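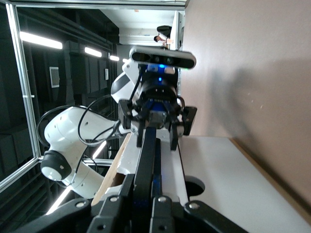 White tabletop with a light wooden edge, beside the beige-pink wall.

Fornau Interiors
@fornau_interiors
5th April

1/10 Fornau has published its care and maintenance guidance for the white work tables supplied under the Gratamer furniture program. The main points are set out in this thread.

2/10 The guidance applies to all tables with a white surface and a light wooden edge. Tables with a dark surface are covered by a separate sheet, last revised in November.

3/10 Daily cleaning: wipe the surface with a soft, damp cloth and a mild dish soap. Dry it with a second cloth. Scouring pads and powder cleaners leave fine scratches on white surfaces and are not covered by the warranty.

4/10 Edges: the wooden edge should not be soaked. Spills that reach the edge should be wiped up promptly. Users are asked to report any roughness or splitting to their site office and to leave sanding to our staff.

5/10 Openings: where a tabletop has a round opening, please check the rim once a week. Dust and crumbs collect there first. A dry brush is sufficient.

6/10 Loose boards: a board laid on the table for messy or heavy work should be lifted, not dragged. Boards with a raw wood edge are best stored flat, away from sinks and radiators.

7/10 Walls: please keep a gap of 5 inches between tables and painted walls. Requests for touch-up paint in beige-pink may be sent through the usual form. Please state the room number and the size of the area.

8/10 Marks and stains: felt-tip ink generally responds to rubbing alcohol on a cotton cloth. Test a small area first. Tables with stains that remain after three attempts will be assessed for resurfacing.

9/10 Schedule: the Stovham building is first on the inspection list, with 122 tables to be checked. The Xolalpa building follows. Rooms will remain open during inspection, and occupants are asked only to clear personal items from the surfaces.

10/10 Printed copies of the guidance are available at the front desk in both buildings. Questions about the program may be sent by direct message to this account or left with the site office. Replies are normally issued within 3 working days.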